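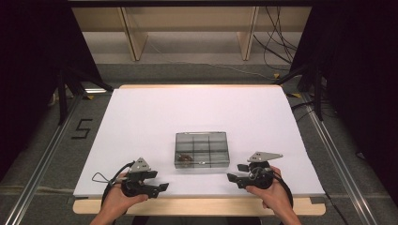
4. Setting up the six-cell box

The leaflet packed with the Rendari compartment box promises that it will "organise your day". It is a small clear box with a tinted lid and dividers. It will hold small dry things and keep them apart, and that is as far as this guide is prepared to go.

4.1 Before you start

1. Choose a flat surface. A white board or tray laid on the table is worth having, as small items are hard to spot on pale wood.

2. Wash the box in warm soapy water, lid included, and let it dry overnight with the lid open. The leaflet says a wipe will do. A wipe leaves dust in the corners of the cells, and the corners are where the food ends up.

3. Check the dividers by pressing each one lightly with a fingertip. If one rocks, small seeds and tablets will creep under it whatever you do, and the box should go back to the shop.

CAUTION: Do not pour boiling water into the box. The leaflet is silent on dishwashers, which we take to mean no. Keep the wash below 55 degrees.

4.2 Filling

4. Place the box with one long side facing you, so that the cells run in two rows of three. Decide now which cell is the first. We use front left and work to the right, then the back row in the same direction.

5. Put a single item in the first cell and close the lid. If the lid touches the item, that item is too tall for the box. Pressing harder will only bow the lid and let the other cells leak into one another.

6. Open the lid fully before filling the rest. Fill each cell no more than two thirds.

7. Close the lid with even pressure at both ends.

NOTE: Nilalden sells a set of printed labels for boxes of this size. They peel within 2 weeks. A strip of masking tape and a pencil cost less and come off cleanly.

4.3 Testing the lid

The makers claim 3000 openings. We have no idea how they arrived at that and would not plan around it. Try this instead, with something cheap such as dried lentils.

8. Put lentils in one cell only and shut the lid.

9. Hold the box over the board and turn it over slowly, then back.

10. Lay it flat, open it and look in the other cells. Any stray lentil means the lid does not meet the dividers. Keep such a box for buttons or screws, where a little mixing does no harm.
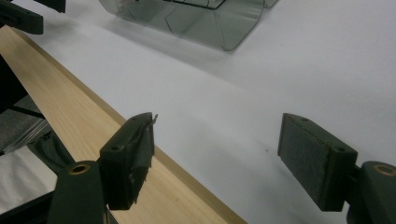 Bhat writes that the lentil test is too kind, and that anyone keeping sesame or poppy seed should try it with those, having had a box pass with lentils on Wednesday and scatter seed through every cell the same evening. We accept the point. Test with the smallest thing you mean to store.

4.4 Daily use

11. Empty and rinse any cell that has held food before putting something different in it. Dried fruit leaves a sticky film that rinsing alone may not shift.

12. Carry the box flat. In a bag, put a rubber band round it, whatever the leaflet says about the catch.

CAUTION: The box is not childproof. Astedent suggests a similar one for tablets; ask your pharmacist first, as some tablets should stay in their own packaging.

For cleaning off old tape and stains, go to section 5.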